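Groups > Narnance House > Kitchen Group > Minutes

Kitchen group minutes, 4/8/24

Present: Felicja Pawłowska, Ksawery Cieślak, Madalena Pacheco, Leokadia Makowska, and me (Krystyna Rutkowska, taking notes again, so blame me for the spelling). We started late as Ksawery was still parking.

Last meeting's minutes: fine with everybody. Leokadia wanted it put down that she did return the big soup pot, and it's on the bottom shelf if anyone wants to go and look!

Dishes and where they go. This took up most of the meeting. Madalena is tired of opening cupboards and finding plates piled up with bowls on top of them, and I'm with her on that. She'd like the plates we use every day to live upright on wooden stands out on the counter, where you can grab one without lifting the whole pile. Felicja worried about dust. We went back and forth for a good while (I stopped writing for part of it, sorry) and agreed to try stands for the everyday plates for 30 days. The good dinner set stays in the cupboard. Madalena will order 2 stands from Jakubowski and bring me the receipt.

Bowls. Ksawery asked that bowls go in the rack on their edge, please, and not flat where the water sits in them. Agreed, no arguments, which must be a first for us.

Counter covering. Felicja brought in a piece of brown paper matting and we all liked it much better than the plastic cloth, which slides all over the place. She'll price a longer piece. Leokadia wants it wiped down after every lunch and I said I'd add that to the sign on the door.

Mugs. We have too many! Anything chipped goes out before the August lunch. If one of them is yours and you love it, take it home.

August lunch. Leokadia is cooking and needs 3 people to set up and 6 folding tables from the hall. Ksawery has the key. Madalena offered to wash up, and so did I, after a bit of a silence.

Any other business. The cold tap drips. Ksawery will look at it, and Felicja will call someone if he hasn't by the next meeting.
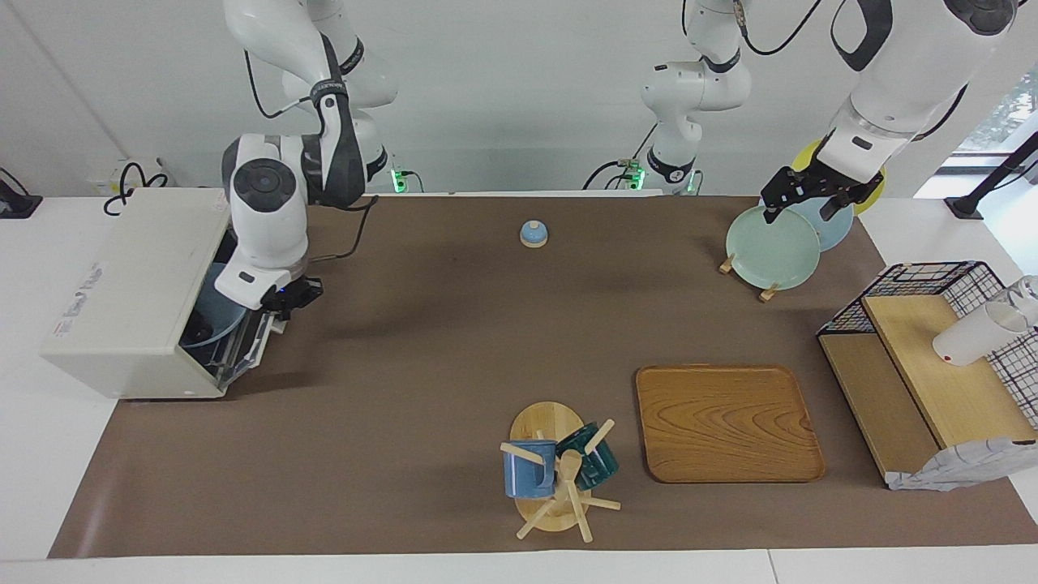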